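Filed under: Defence & Diplomacy, Working Papers
Last updated: February

4. How the troop movement reached the papers

By the time I started reading, the row over the Drovia border had already been through several governments' press offices, and I wanted to know what happened to it on the way to an ordinary reader's breakfast table. So I collected 299 news items from an eight-week stretch and read every one of them (twice, in the case of the really garbled ones!). I was after one small thing: who gets named as the source when a report says troops have moved.

It's messier than I expected. A ministry says it is "concerned", a wire reporter files that, an overnight desk makes it "alarmed", and by Wednesday the same remark has gone round as a warning. I lost a whole afternoon to one item from Unduvden where the foreign minister and his deputy had been rolled into a single person.

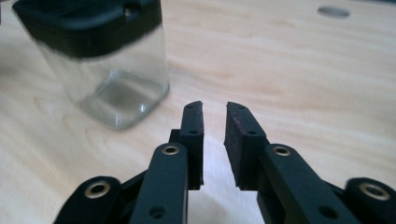
Did the stronger wording come from the ministries themselves?

Mostly from the rewriting. In 90 of the items I could set the published line beside the original statement, and the statement was usually the duller of the two.

I should admit that "duller" is my own judgement. I marked each pair by hand, left it a while, then marked it again with my first set of marks hidden. Where the two didn't agree I kept the milder one. Trakside, which runs the fullest border coverage, gave me most of my clean pairs, and I'm grateful that their web archive still shows earlier versions of a story underneath the current one. Gavrilă, the smaller agency, overwrites everything, so for them I only had whatever had been quoted elsewhere.

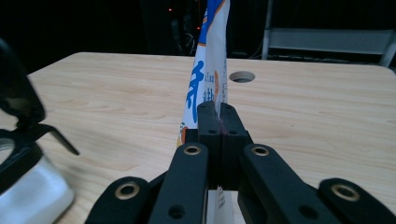

4.1 The phone call

The call between the two leaders is my favourite bit of the whole set, because both sides put out a summary and the two hardly overlap. The Drovian summary talks about territory from start to finish. The other talks about "support" and never says what kind. Papers that had only one summary to hand wrote it up as the full call, and I can't be too cross about that with a deadline coming.

What does bother me is the length of the call, which got a mention nearly everywhere, as if minutes on the line told you how serious things were. Readers seem to take it that way too, and I did myself for years.

Figure 4. Two hand-held grippers and a glass jar on a table. 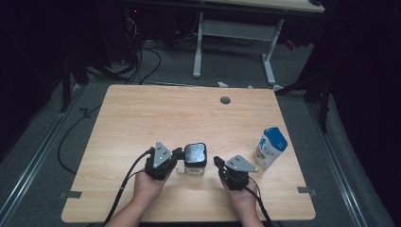
Zlatko Radulović read this part in draft and told me I was being unfair: the length was often the only fact both sides would confirm, he said, so a careful reporter would naturally lead with it. I've left my grumble in, but he has a point, and I went back and marked those items separately.

Doing so moved eight of them out of the "inflated" pile. They gave the length, gave the two summaries side by side and left it there, and I'd been lumping them in with pieces that had "crisis" in the headline.

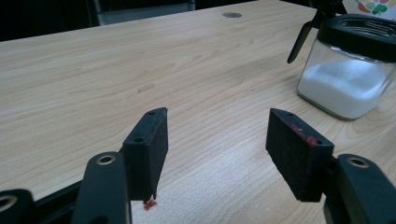 The remaining ones are harder to defend. Several quote an unnamed official who sounds very like the published summary with a few words swapped, and I couldn't find any sign that a second person had been spoken to. I've coded these as single-source throughout, and the tables in the next section use that coding.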